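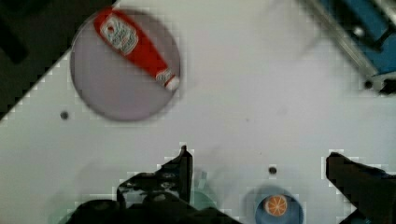
*A ketchup bottle on a plate and an orange slice in a bowl, seen from a robot's wrist.*

Could a robot clear the table after dinner? It's a great question, and the answer so far is "sort of, and slowly!"

Think about what you do when you pick up a cup. You spot it, reach out, squeeze just hard enough and lift. You've been practicing since you were a baby, so it feels easy. A robot has to work out every bit of that, and it may have only two stiff fingers to do it with.

## Why mess is hard

Robots in factories are amazing at doing one job over and over. A kitchen table is different every single time. Cups tip over, bottles roll, and a strawberry can end up right beside a cup (would you squeeze them both the same way?). 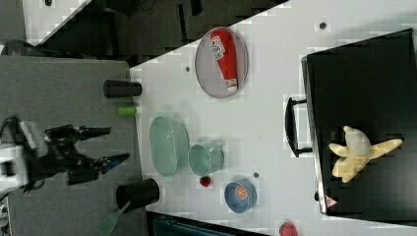 ## Practice, practice, practice

Pretend we have a robot helper called Vistby. On its first try it might knock the bottle off the plate. So it tries again, and again! Say it gets 210 tries at moving that bottle and manages 103 of them. That's a little less than half. Would you let it carry your favorite mug yet?

A robot arm has joints, a bit like your elbow and wrist, and they all have to move together to get the fingers to the right spot. Bumping into things on the way is an easy mistake to make.
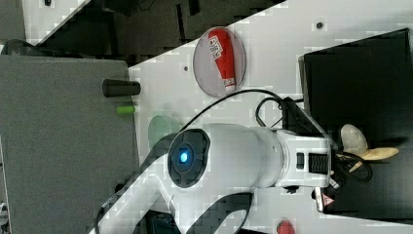

## Try it yourself

Put an oven mitt on one hand and use only your thumb and one finger. Now move a plastic cup, a spoon and a grape into a bowl. How many did you drop?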